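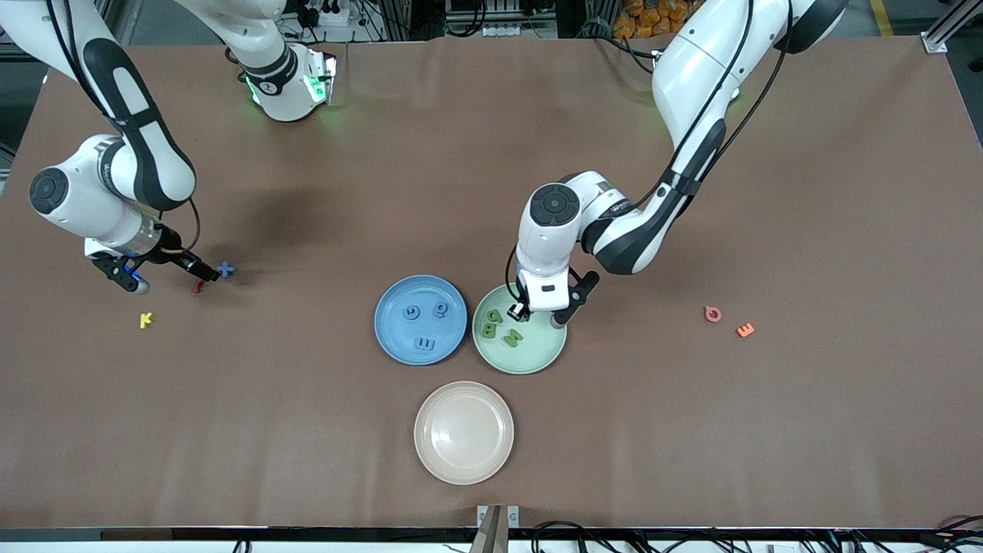 Yard weights vs processor weights, 31 steers
Beef Production > Weighing and Handling

stustow_south
Posted Jul 14, 2022
Sold 31 steers over the hooks in March. Mean liveweight across our crush at Stustow was 656 kg, full, straight off feed. Dressing percentage came back lower than budgeted. Load bars were last checked with test weights two seasons ago. Is the error more likely in the bars or in the curfew allowance?

mosenholm
Curfew. If you divided hot carcass weight by a full liveweight you will always get a poor number. Gut fill on grain is lower than on green pasture but it is still there. Weigh them empty or apply a shrink figure and stick to it.

F Talukder
Disagree that it can be called from that information. Two seasons without a check is too long for bars under a crush that gets hosed out. Manure packed under one corner will carry part of the load and the indicator will still settle and lock as normal. Clean under the platform, zero it, then put a known weight over each foot in turn.
Fathima Talukder

stustow_south
Cleaned under it this morning. Offside rear had a fair bit of packed muck between the frame and the slab. I only have 80 kg in test weights. Enough?

mosenholm
Not for a beast of that size. You are testing the bottom of the range.

F Talukder
It is enough for a corner test, and that was the question. If the four corners agree, do the span check later over a public weighbridge - one pen, same truck, tare it empty. If they don't agree, the span check is a waste of diesel.

nbozkurt
Packed muck would make the bars read light, so the dressing percentage would come out high, the opposite of what was posted. I'd still clean it. Which trim standard is on the kill sheet, and was the percentage worked on hot or cold weight?
Nermin Bozkurt, Prumcombe

stustow_south
Hot. Trim I will have to look up.

F Talukder
Fair point on the direction. The corner test stands.

mosenholm
As I said, curfew.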